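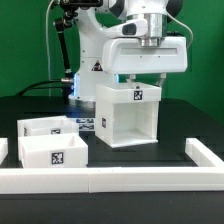 Wudus handling cell – progress report to the Longo Fund

Tolcombe workshop, March 15, 2026

1. Summary

In this period the Skasano project made 3,019 automatic handling cycles with the white boxes. In 54 of them the cell stopped by itself or was stopped by the operator. Most of the stops were small and we could continue after a restart of the program. Nine of them were of a more serious type: the gripper opened while a box was still above the table. No person was hurt. Two boxes have a damaged corner and were taken out of use.

Because of these nine events we stopped all unattended running. It means that milestone three will be late, and we ask the Fund to read section 5, where we propose a new plan.

2. What went wrong

The arm takes a box by the upper rim with two fingers, lifts it a little, and carries it to its place. The position of each box is calculated from the black-and-white markers. During the lift the software checks the position again, to be sure that the box moved together with the gripper.

In the nine events the second check gave a wrong answer. The software believed that the box was still standing on the table and that the grip had failed. The correct reaction to a failed grip is to open the fingers, go up and try again, so the cell opened the fingers. The box was in reality held well, and it fell.

The height of the fall was small each time, but we consider it a safety matter all the same. The same program will later carry heavier loads, and at greater height. A gripper must not open on the word of the camera only.

3. Investigation

First we suspected the fingers. We changed the rubber on both tips and repeated the lifts, and the fault came back on the same day. Then we suspected the power supply of the gripper, and lost almost a week on this. The log showed a stable voltage during all nine events, so this work gave us nothing except the certainty that the supply is good.

After that we saved the pictures of the wrist camera for every lift and compared them with the calculated positions. We kept 386 lifts in this way. It became clear that the bad positions came in groups, when the camera was close to a marker and still moving. The edges of the cells are then soft, and the bright white parts spread a little into the black. The marker is still recognised, but its corners are placed wrongly, and a small mistake at the corners becomes a large mistake in height.
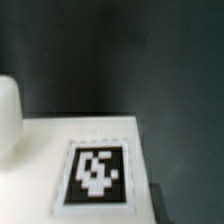 Figure 2. Marker on the top of a block, wrist camera. The edges of the cells are soft.

We also looked at the faint dashed line above the white border of this marker. One idea was that the corner detection catches on this line. We covered it on two markers and saw no difference, so for the moment we do not count it as a cause, but the test was short and we will repeat it.

4. What we have changed

The open command during a lift is now blocked. If the position check fails, the arm stops, keeps the fingers closed and waits for the operator. It costs time, but it is the safe state.

The wrist camera is read only when the arm has stood still for half a second. Before, it was read during the movement.

The finger position is now compared with the camera result. When the fingers report a width that agrees with the wall of the box, the software accepts that the box is held, also if the camera says something different.

The tests after the change were made with the left bin and the two-part container on the right side, and with an operator at the stop button all the time. The fault did not come back until now. We do not yet consider it as closed, for the number of lifts after the change is still too small.
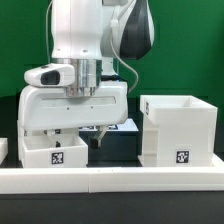

Figure 3. Gripper over the left bin. On the right, the open box on its base.

5. Effect on the plan

Milestone three (unattended running for one full shift) was planned for the end of this quarter. We ask to move it to June. The other milestones stay as agreed, and we do not ask for additional money. The two damaged boxes will be paid from the materials line.

6. Open points

– Repeat the test with the covered dashed line, this time with more markers.
– Write the new stop procedure into the operator manual. A draft exists, but the part about releasing a held box by hand is not finished.
– Decide if the half-second wait can be made shorter. We would prefer to leave it alone until milestone three is passed.

The logs of the nine events can be sent to the Fund on request.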